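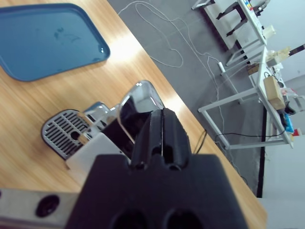

Buying an arm for drinks service: common questions

Do I need a special coffee machine?
No. A compact espresso machine of the ordinary kind will do for a trial. Check the clearance above the drip tray before you order anything else, as the gripper has to get a glass in and out again.

What does the gripper cost?
The two-finger gripper in the Lelteo starter set is £1,587 plus VAT. The version with longer fingers is £1,602. The wrist bracket comes with both. The arm is quoted separately.

Can I use the glasses I already have?

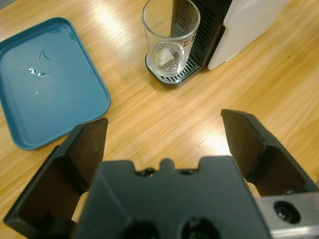
Usually, yes. Measure the widest point and compare it with the opening on the data sheet, which is 83 mm for both versions. Leave a little spare on each side. Tapered glasses are fine but need their own grip setting – allow for this if you serve in several sizes.

What else should go in the budget?
A solid table, trays, mains sockets close to the table, and spare finger pads. Customers tend to forget the staff hours for setting up. Put down nearly 2 weeks for a first installation.

Can we hire before we buy?
Yes, through Pakis. Hire is by the month and half of the first month comes off the price if you go on to buy. Konstantinidis no longer takes hire bookings (this changed in July).

Who does the servicing?
Clavon, under a yearly contract. The coffee machine is not covered and stays with its own maker's warranty.

How do I get a quote?
Write to Aurelio Ochoa in sales with your table size, glass sizes and the model of your machine. Quotes are held for one month.

Prices checked 15 October 2018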